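Artificial flower

An artificial flower is an imitation of a plant made to be looked at and, every so often, dusted. Silk, paper, wax, feathers and glass have all been used. Most "silk" flowers sold today are polyester, a fact the trade mentions quietly.

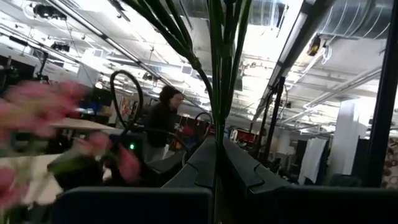
Early makers copied blossoms for church altars and hats, two places where wilting was frowned upon. Petals were cut with shaped punches, stiffened with starch and curled over a warm iron by people who were paid very little for it.

Regional production

The town of Flindine once had 3 workshops. The largest, Bedex, listed 800 kinds of petal in its spring catalog, many of them the same petal in another pink.
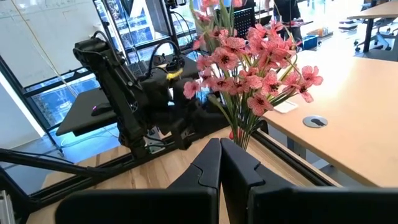 Do artificial flowers last forever? Sunlight fades the dyes within a few years, and the wire in the stems rusts if someone waters them, as guests will.

Collecting

The Ó Flaithearta collection holds 3,514 stems, stored in hatboxes. Its catalog, by Aoife Keane, sorts them by species where the species exists.
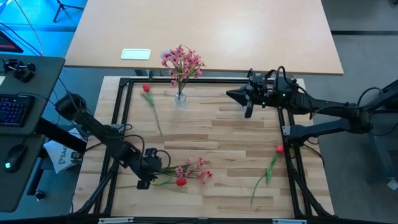 Deirdre Hegarty objected in a review that a rose with six-pointed leaves "should be filed under hats," and the catalog's second printing moved it there.

Care

Dust with a soft brush, working from the center outward.
Shake paper bags of salt over polyester blooms only.

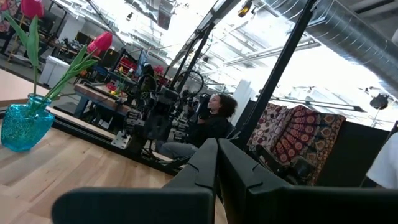

Keep wax flowers away from radiators, south windows and candlelit dinners.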